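How Does Electricity Know Where to Go?

By Glenys Greenwood

Have you ever flipped a light switch on and off and on again, just because you could? (I have, and I was a grown-up at the time.) You press a little bit of plastic by the door, and way up on the ceiling the lamp comes on before you can even blink. Something must have traveled from one place to the other, but you didn't see it go. So what was it, and how did it find its way?

The answer starts with very, very small things called electrons. Everything around you is made of atoms, your socks and your sandwich included, and every atom has electrons in it. In most things the electrons stay close to home. In metals, though, some of them are free to wander from atom to atom, a bit like children at a birthday party who won't stay in their chairs. When we get lots of those wandering electrons to drift the same way, we call it an electric current.

A path with no gaps

Electrons need a path that goes all the way around and comes back to where it began. That path is called a circuit, and the word is a cousin of "circle." Think of a toy train on a loop of track. Take away one piece of track and the train has to stop. A light switch does just that! When you turn it off, it opens a gap in the path, and when you turn it on, it closes the gap again.

In a flashlight the path is short and easy to follow. It goes from one end of the battery, through the bulb, and back to the other end. Inside a radio or a computer there are so many paths that it would be a terrible muddle to make them all from loose wires, so many of them are thin lines of copper on a flat board. It's called a printed circuit board. Lots of them are green, but they can be blue or black or red as well.
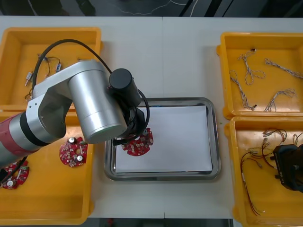

Why wires wear coats

Now, if electrons like metal so much, why don't they hop out of the wire and into your hand when you pick up the cord of a lamp? Because the wire is wearing a coat. The metal is on the inside, usually copper, and wrapped all around it is a layer of plastic or rubber. Electrons can't move easily through plastic. We call a material like that an insulator, and a material that lets them through, like copper, is a conductor.

The coats come in different colors, and that's to help the people who have to join them up. My neighbor Venkatesh Pisharody mends old organs and jukeboxes, and he once let me look inside one that had 233 wires in it. If they had all been gray, he told me, he would have gone gray himself! With colors, he can follow one wire from end to end without losing his place.

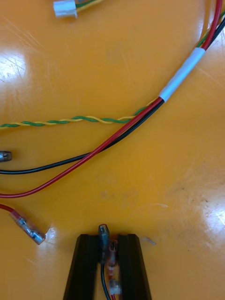 Wires also need a good way to hold on to each other. Twisting the ends together might work for a while, but a bump could pull them apart, and then you'd have a gap in your track. So people use connectors. Some click together like building blocks, and some are little metal sleeves that get squeezed tight around the bare end of the wire. Squeezing them like that is called crimping.

Try it yourself

Ask a grown-up to help you find a small battery (the kind from a TV remote is fine), a flashlight bulb in a holder, and 2 short wires with clips. Clip one wire from each end of the battery to each side of the bulb. Does it light? Now unclip one end and put a metal spoon in the gap, touching both the clip and the place it came from. Then try a pencil eraser, a coin, and a leaf. Make a list of which ones are conductors and which are insulators.

Please only ever do this with a small battery. The electricity in wall outlets is much stronger and can hurt you badly, so leave outlets and plugged-in things alone, even if you are very curious.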